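# Trodlow Keepsake Birthday Book – the family one

Updated 01/03/2023. New covers in, see below.

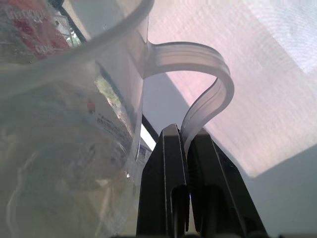

One book, one person, filled in every birthday by whoever's at the table. Four pages a year. Who came, what they ate, what the weather did, what they said when asked how it feels. Then back on the shelf till next time.

Started as a thing for kids but we sell just as many for grown ups now. Dads mostly. Plenty get bought for a first birthday and plenty for a sixtieth, no need to start at the begining. The years aren't printed, you write your own age in.

**What you get**

- 100 pages, plain cream, takes fountain pen fine. Felt tip will ghost a bit
- Pocket inside the back cover for cards, candles, whatever
- Ribbon marker
- Box to keep it in (lid is snug, push the corners)

**Covers**

Drivden – dark green cloth. The one most people go for.

Tran – mustard, same cloth. Shows marks more, if yours is going anywhere near icing.

Grerorthorpe – grey with a red spine. New. Slightly thicker board so it sits a touch heavier in the hand.

All three the same inside. Blue one is finished, sorry, please stop asking!

**The question pages**

Each birthday has 7 short prompts down the left side. Things like "what did you nearly buy yourself" and "who rang first". Skip any you like. Right side is blank for drawing or sticking in photos. Use photo corners if you can, glue makes the pages cockle.

**Names on the front**

Up to four words, gold or no colour. Type it exactly as you want it, we copy and paste what you send, spelling and all. Can't be undone once pressed. Allow extra time – the press is only run when there's a batch waiting.

**Post and returns**

Goes out second class unless you pick otherwise at the checkout. Plain books can come back if not written in. Named ones can't, unless we've got it wrong, in which case send us a photo and we'll do another.

Refill pages for the ring bound version are due in July. Dont fit this one.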